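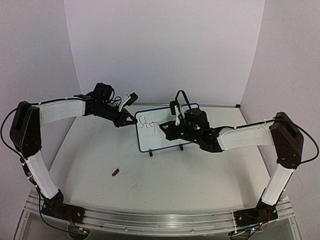 I signed up for the dodgeball league at Makhubela in November. Karabo Steyn runs it, and games go to 12 points.

My first match was against Wedalent. I got hit four times before I caught anything — then I caught two in a row. 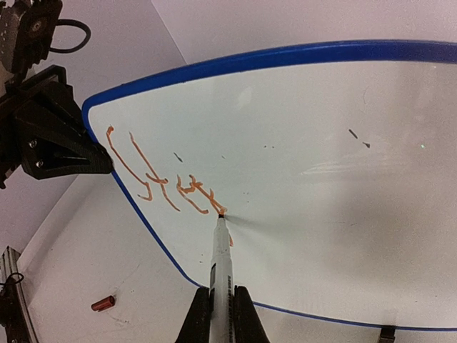 Orange marker on a whiteboard.

We lost by three. The fee is $40 for the season, which covers the gym and the balls.
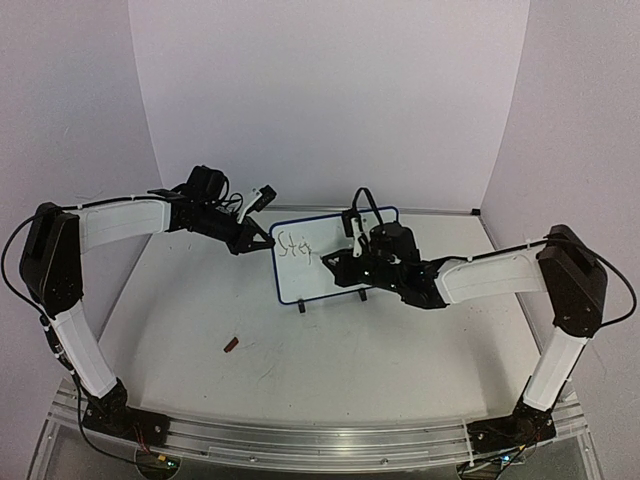 Knee pads are extra, and I'm buying some before we play Dutex.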